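Magazine > Features > Collections and Lending

The Picture on Loan

When the Colville Library opened its picture lending service, the plan was modest. Residents would be able to borrow a framed reproduction in the same way that they borrowed a novel, keep it on the wall for a season, and return it for something else. The service began with 23 framed works and a single rack beside the reference desk.
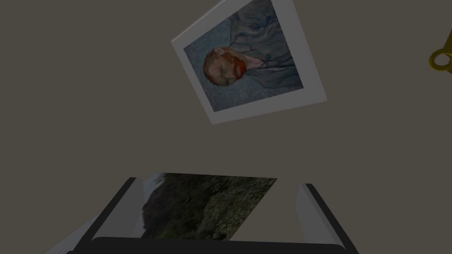
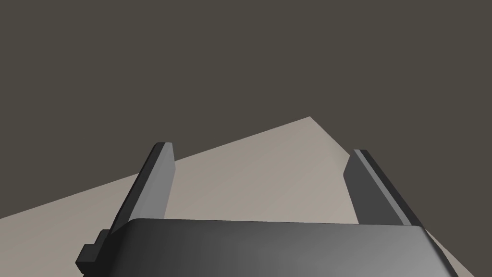

A framed reproduction of a Van Gogh self-portrait (first picture) and a pale tabletop against a plain dark background (second).

Lending pictures is an old practice, and a good many public libraries gave it up when cheap posters became easy to buy. Colville took the opposite course. Jong-dae Ham, who has directed the service for 13 years, holds that a borrowed picture is looked at more closely than one that is owned. "A family knows that it has to go back in August," he said. "They stop in the hallway and look at it while they can."

The terms are simple. Each household may borrow 2 pictures at a time. A loan may be renewed once, provided that no other reader has asked for the work. The library supplies hooks and a printed sheet on hanging, and it asks that pictures be kept away from stoves, bathrooms and strong sunlight. Charges for damage are set at the cost of a new frame – the prints themselves are replaced without charge.

Demand has not always followed expectations. Landscapes were bought in quantity during the early years and are still the largest group in the catalog, yet portraits now have the longest waiting lists. Mr. Ham attributes this in part to the Briem Street apartments, where many rooms are small and a single face suits a narrow wall. Schools have also become regular borrowers. One classroom kept the same portrait for a full term and wrote letters to its sitter.

The greater difficulty has been upkeep. Frames loosen with repeated handling, and corners suffer most. A grant from the Gitis Fund, received in 2018, paid for new padded carrying cases and for the repair of 18 frames that had been withdrawn from use. A second request, now under review, would extend the service to the branch at Clullurine, where readers must at present wait for a monthly delivery van.

The branch has already cleared a wall for the rack. Applications to borrow from the new location will be accepted at either desk once the delivery schedule has been confirmed.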